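Skumell Bench Rules: data card and operating practice

This repository holds the written rules for collecting manipulation episodes on the Skumell bench, along with the metadata schema every episode must satisfy. It covers 216 episodes recorded at the Dreten site. Trajectory files live in the Fehr store and are not mirrored in this repository.

The rules apply to anyone who starts, stops or resets an episode. Where a rule and a task script disagree, the rule wins and the script gets an issue. Maintainer: Hiyori Ueda.

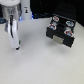
Bench setup and clearance

The work area is a white tabletop with a dark backdrop. The black holder with four round inserts goes on the right side of the table, and the space between it and the gripper finger stays clear. Tools, cups and spare inserts are kept off the table while the arm is enabled.

The finger cable must follow the finger without a free loop. Check it before the first episode of a session and after any collision stop. Replace a fingertip pad that shows a cut or a lifted edge, and log the change under `hw_change`.

Operating rules

- Hands stay outside the marked zone unless the arm is disabled at the controller. A paused script does not count as disabled.
- Free-space speed is capped at level 3. Use level 2 for any motion over the holder.
- After a collision stop, the episode is marked `aborted` and kept. Do not trim it and do not relabel it.
- Recalibrate every 20 episodes, or whenever the holder has been moved.

Metadata

Required: `episode_id`, `operator_code`, `task`, `outcome`, `calib_id`. Optional: `hw_change`, `notes`. Operator names are never stored. `outcome` takes `success`, `fail` or `aborted`, and is set by the operator before the next reset.

Known issues

Episodes recorded before the March schema change have no `calib_id`. The loader fills the field with `unknown`. Filter these out for any work that depends on absolute position.

Rules last revised October 31, 2024. Proposed changes go through a pull request against `RULES.md`.

Contact: Flarkari bench maintainers, via the issue tracker | © 2024 Flarkari | Back to top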